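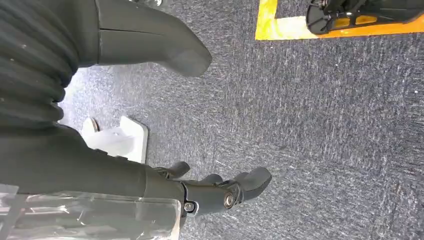 Finished Tamunoemi Nwankwo's Linidport last night. 403 pages of romantic suspense and I have opinions, so mute me now if you're saving it for the beach.

Setup: Aliyu is an insurance investigator who does not trust charming men. A charming man runs the ferry office. You have read a book before, so you know where we're headed.

The missing ledger is a good hook. Everybody in town wants it, including the one person who wrote it and could presumably just write another.

My favorite thing is how bad Aliyu is at hiding. She goes undercover at the Prulutau hotel under her own first name. The villain needs 30 chapters to crack this.

The ferry man (his name is Dane, of course it is) gets shot in the shoulder. Romance heroes are only ever shot in the shoulder. By the next chapter he's carrying her up a flight of stairs with it.

Also there's a storm, and there's one room left at the inn. Two beds though! Nwankwo gives them two beds and then has the roof leak on one. I respect the effort.

The middle drags. There's a long stretch about Fusent, the shipping company, and who owns which part of it. I think it was the cousin. Please don't write in to tell me if it was the cousin.

But the scene in the cold store, where she works out he's been lying about the night of the fire and has to keep up small talk until the boat comes – that was great. I missed my stop.

The fight afterward is good too. He says he lied to protect her and she asks for a list, with dates. I'd read a whole book of her making him do paperwork.

Guessed the killer at chapter 2, talked myself out of it by chapter 9, was smug and annoyed in equal parts at the end.

Someone asked about heat level. The door is closed, but it's not a thick door.

Sequel's out in May and it's about the sister, who had maybe six lines in this one and was rude in all of them. Already on hold at the library. I'm 15th in line – whoever is first, read faster.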